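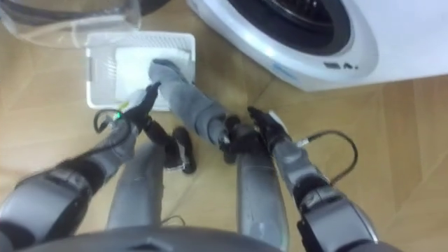 WUMITZ, Saturday, June 1, 2024

Eight students from the Zapata College robotics club have reached the final of the Lirnudow Household Challenge, the club confirmed today. Their entry, a two-armed humanoid called Zesten, must move laundry between a basket and a front-loading washing machine.

The team has practised on two evenings a week through May. "Towels are fine. Long, thin items are still slow," said club leader Soledad Farías. "We are working on the fingers."

The final is open to the public and entry is free.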